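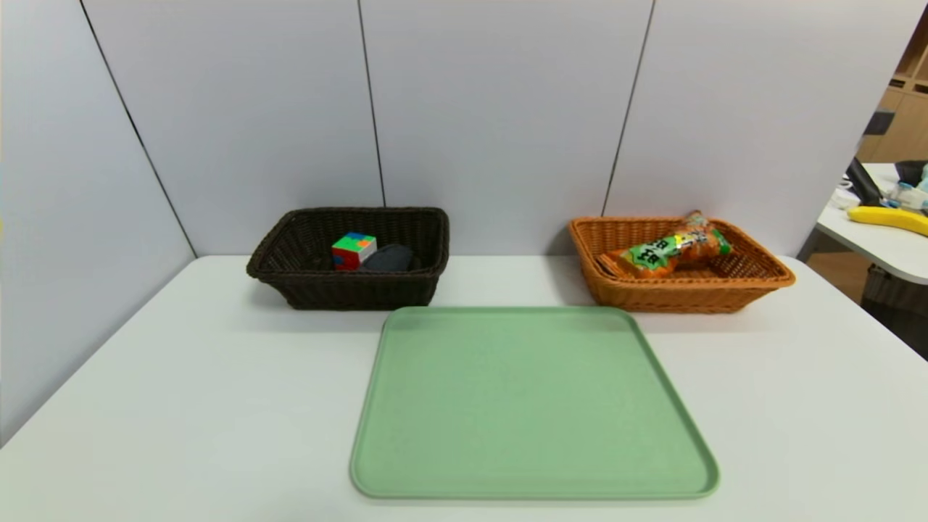 Page last changed: September, by the Community Services desk

Toy and Puzzle Library: new borrowing arrangements from the spring term

The Omach Neighbourhood Centre advises members that the Toy and Puzzle Library will move to revised borrowing arrangements at the start of the spring term. The changes follow a review of the service conducted over winter by the Centre's programs coordinator, Sushil Joshi, and were endorsed at the most recent general meeting of members.

The library currently holds 580 catalogued items, covering toys for infants and toddlers, board games, jigsaws, construction sets and hand-held puzzles such as the Rubik's cube. Demand has grown steadily, particularly for puzzles and games suited to school-aged children, and waiting times for the more popular items have lengthened accordingly. The new arrangements are intended to shorten those waits while leaving the cost to families unchanged.

Loan periods and limits

Each household membership will entitle the holder to borrow up to seven items at a time. Jigsaws and board games will be lent for a full four weeks. All other items will be lent for a fortnight, with one renewal permitted where no other household has placed a reservation. Renewals may be requested in person or by telephone and take effect from the original due date.

The annual household subscription remains $40. Concession card holders continue to pay half that amount, and family day care educators may apply for an educator membership on the same terms as a household. Members whose subscription falls due during the school holidays will be given until the end of the first week of term to renew.

Returns

Items should be returned clean, complete and in the bag or box in which they were issued. Electronic toys should have their batteries removed. Members are asked to check the contents card before leaving home and to note on it any piece that is missing or damaged. A missing piece does not attract a charge where it is reported at the time of return; a replacement fee may apply where an item can no longer be lent. Soft toys and dress-up clothing are to be laundered in accordance with the care label.

Returns will be accepted at the front counter during ordinary office hours, as well as during library sessions. Items must not be left at the door when the Centre is closed. A number of games were damaged by rain in this way last year and have been withdrawn.

Session times

The library will continue to open on Saturday from 9.30 am until noon. Parking is available off Grirken Street - members with prams may find the side ramp more convenient than the main steps. Children are welcome to try toys and puzzles during the session but must remain in the company of a parent or carer.

Reservations

A reservation may be placed on any item in the catalogue, to a maximum of 2 per household. Members will be contacted when the item becomes available and it will be held until the close of the following session. Party packs and large outdoor equipment are booked separately and require a refundable deposit, payable when the booking is confirmed.

Donations

The Centre is grateful for the many offers of donated goods received this year. Storage is limited, and donations are accepted by prior arrangement only. Preference is given to complete board games, wooden toys in sound condition, and jigsaws of up to 500 pieces. The library is unable to accept second-hand car restraints, cots, bicycle helmets or toys containing accessible button batteries.

Assistance with sessions

Expressions of interest are invited from members able to assist at the counter one morning each month. Duties include issuing and receiving loans, checking contents cards and re-shelving. A current working with children check is required, and an induction will be provided by Mohit Bhatia before the first session. Members who assist for a full year receive their next subscription without charge.

Copies of the revised borrowing conditions may be collected from the front counter. Enquiries concerning memberships, deposits or overdue items should be directed to the Centre office.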